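4.2 Segmentation des objets fins et choix de la prise

Le module de perception fournit au planificateur un masque et un axe principal pour chaque marqueur posé sur le plateau. Nous avons repris le segmenteur de Kuvby, réentraîné sur 886 vues annotées par I. Salgado et R. Seixas. Les objets minces restent le cas difficile : quand deux marqueurs sont presque parallèles, les masques fusionnent et l'axe estimé tourne de presque 90 degrés. Pour cette raison, le planificateur Caldeira rejette toute prise dont l'axe varie trop entre deux estimations successives.

L'affectation des objets aux deux bras est recalculée toutes les 400 ms – le bras qui tient déjà un marqueur garde la priorité sur son volume de travail.

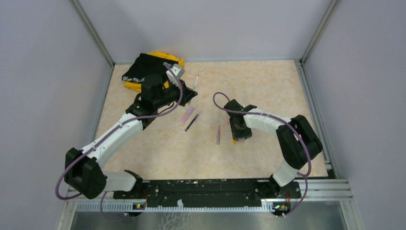 Figure 6. Les deux bras au-dessus du plateau ; la pince gauche tient un marqueur blanc.

Les tissus sont traités comme une zone interdite à la prise, mais pas au survol. Cette règle simple réduit les replanifications inutiles, au prix d'une marge verticale que nous avons dû régler à la main.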